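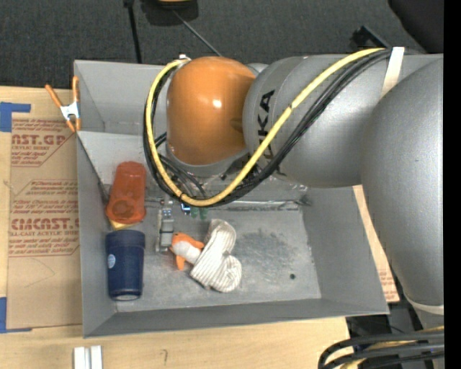 Vodemthorpe发布Skovunel家居小件混装周转规程修订版，八月起在Lirkuvia分拣点执行

Lirkuvia讯　二手家居用品回收与整理服务商Vodemthorpe今日发布Skovunel混装周转规程修订版（以下简称“规程”）。规程适用于杯具、小型玩具、文具及零散塑料件在敞口周转箱内的收纳、暂存、分拣和交接，自八月起在Vodemthorpe位于Lirkuvia的分拣点执行。清洗与消毒环节由合作方Rotich承担，相关交接条款一并更新。

修订背景

Vodemthorpe接收的家居小件多以混装形式到达。同一只箱内常见硬质杯具与软质玩具并存，尺寸、表面状态和清洗要求各不相同。旧版规程按来源批次管理，整箱物品在完成登记前不作区分，由此产生两类问题：一是杯具与毛绒类物品长时间接触，残留水分转移至填充物；二是小件落入大件下方，登记时漏记，到清洗环节才被发现，需退回重新建档。

修订前，Vodemthorpe对Lirkuvia分拣点的登记记录进行了复核。复核共涉及2244件物品，其中139件存在登记与实物不一致的情况。不一致记录中，以小件被遮挡造成的漏记居多，其次为类别误判，例如将带透明外壁的杯具登记为一般容器。本次修订主要针对上述两类情况，物品计价、捐赠人信息管理等内容维持原规定。

适用容器

规程规定，混装暂存使用灰色矩形敞口箱，箱壁向外倾斜，箱底平整。选用斜壁箱型的依据是空箱可以套叠，且斜壁便于从上方观察沿壁放置的物品。箱底允许存在使用磨痕和色泽不均，但不得有穿透性裂纹、翘起的毛边或可转移到物品表面的污渍。出现上述缺陷之一的箱体应停用，并在箱口一侧贴停用标识。

箱体应置于平整、稳固的台面上，不得悬出台沿。浅色木质台面可继续使用，台面涂层剥落处应先作修补。箱体不加盖，箱内物品高度不得超过箱口。

旧版规程允许在箱内放置硬纸隔板。修订版取消这一做法，原因是隔板下缘与箱底之间的缝隙容易夹住小件，且纸质隔板受潮后难以清洁。

物品分类

规程将混装小件划分为11个类别。类别按清洗方式和表面状态确定，与物品用途无直接对应关系。与日常作业关系较密切的类别说明如下。

透光杯具。包括各种颜色的半透明杯，如题图中沿箱体左壁放置的橙红色半透明杯。此类杯具在逆光条件下检查，检查项目为细裂纹、内壁水垢和杯底附着物。杯身颜色较深时，裂纹与模具纹路不易区分，应转动杯身复查；裂纹走向随视角保持不变的，按缺陷品处理。

不透光杯具。包括深色直身杯、收底杯及带宽沿的杯型，如题图中横放的深藏青色杯。检查以杯口和内壁为主。带有贴标的杯具，登记时应注明标签颜色与位置，标签在清洗前不揭除。标签内容无法辨认的，填写“不可辨”，不得推测填写。

毛绒及填充玩具。包括动物、鱼形和其他造型。登记时记录主要颜色，不要求判断具体物种；题图中的橙白两色鱼形玩具，可登记为“填充玩具，鱼形，橙白”。检查项目为缝线、外露填充物和硬质附件。缝线开口的玩具应单独装袋，不进入批量清洗。

零散小件。指单独放置时容易被其他物品遮盖的物件，颜色和材质不限。此类物品登记前应先移入浅盘，浅盘内不得同时放置杯具。用途不明的小件按颜色和外形描述登记，保留至该箱全部处理完毕，以备与同箱物品配套。

透明及反光件。包括透明片材、条状件和带金属边缘的部件。此类物品的外缘在反光条件下不易辨认，检查时应调整观察角度，确认边缘完整后再行拿取。带有锐边的部件转入硬质收纳盒。

其余类别的定义和登记代码见规程附录。

装箱与摆放

修订版对装箱方式作出以下规定。

杯具一律横放，不得竖立叠套。叠套后的杯具在运输中相互挤压，取出时易产生沿口崩缺；横放时杯口方向不作统一要求。

相邻杯具可以首尾相接沿箱壁排列，箱体中部留给形状不规则的物品。软质玩具不作为缓冲材料使用，不得塞入杯内或垫在杯下。

同一箱内物品原则上只放一层。确需部分重叠时，上层物品应能单手移开，且移开后不会使下层物品滚动。物品下方露出其他小件边缘的，应先取出小件，再处理上方物品。

箱内不得留存液体。杯具带有残液的，先倒空并擦拭外壁，再放入箱内。擦拭布按杯具类和玩具类分开存放。

登记流程

每箱登记分3步进行。

第一步为整体核对。操作人员在不移动物品的情况下，从箱口上方查看并填写可见物品的类别。仅部分可见的物品填写“待确认”，不得依据露出部分确定类别。

第二步为逐件取出。取出顺序由上至下、由软至硬。每取出一件，即在登记表中将对应条目由“待确认”改为正式类别，并补记颜色和表面缺陷。颜色采用规程附录中的色名；处于两色之间的可并列填写，例如“红橙”“白蓝”。

第三步为空箱复核。物品全部取出后，检查箱底四角和箱壁根部有无残留小件，随后关闭该箱记录。空箱复核未完成的，箱体不得再次装入物品。

登记表每箱一份。更正内容采用划线并另行填写的方式，原始填写内容应保持可读。电子登记系统同步保留每次更改的记录。

与Rotich的交接

完成登记的物品按清洗方式转入交接箱，由Rotich在分拣点接收。交接箱内不再混装，透光杯具与不透光杯具分箱，填充玩具使用透气袋。双方在交接时核对类别和件数，差异应在现场更正；无法现场更正的，整箱退回空箱复核之前的环节处理。

Rotich在清洗后返还的杯具应完全干燥，内壁无可见水痕。填充玩具以按压方式检查，表面及内部均不得有潮湿感。因清洗造成的标签脱落、轻微褪色记入返还单，不计为破损；沿口崩缺、杯身开裂和缝线开口计为破损。

交接安排在每周五进行，遇休息日顺延至下一工作日。未完成空箱复核的箱体不参加当次交接。

过渡安排

规程执行初期，Lirkuvia分拣点仍可使用旧版登记表，但须在表头注明“修订版类别”。已按旧版规程登记且尚未清洗的物品，由分拣点重新核对类别，不重复编号。带纸质隔板的箱体在清空后移除隔板，不要求提前倒箱。

过渡期内，分拣点每日作业约11箱，箱数不因新流程而上调。过渡期结束时间由Vodemthorpe根据登记差异情况另行通知。

不在适用范围内的物品

以下物品不适用本规程：带电池或电源线的家居用品、刀具、玻璃制品、盛装过清洁剂或化学品的容器，以及单件尺寸超过箱口短边的物品。上述物品在接收时分流，按Vodemthorpe现行的专项规定处理。误入混装箱的，应在第一步整体核对时取出，并在登记表备注栏说明。

关于Vodemthorpe

Vodemthorpe从事二手家居用品的回收、整理与再流通，业务包括上门收取、分拣登记、清洗外包管理和成套配货。Skovunel为其内部作业规程系列的名称，涵盖家居小件、纺织品和小型家具。

关于Rotich

Rotich提供餐具、玩具及软质家居用品的清洗与干燥服务，为Vodemthorpe在Lirkuvia地区的清洗合作方。

规程文本索取

规程全文、类别附录及登记表样式可向Vodemthorpe Lirkuvia分拣点书面索取。索取时请注明单位名称、用途及所需版本。附录中的色名表单独提供，打印时应关闭自动色彩校正。

（完）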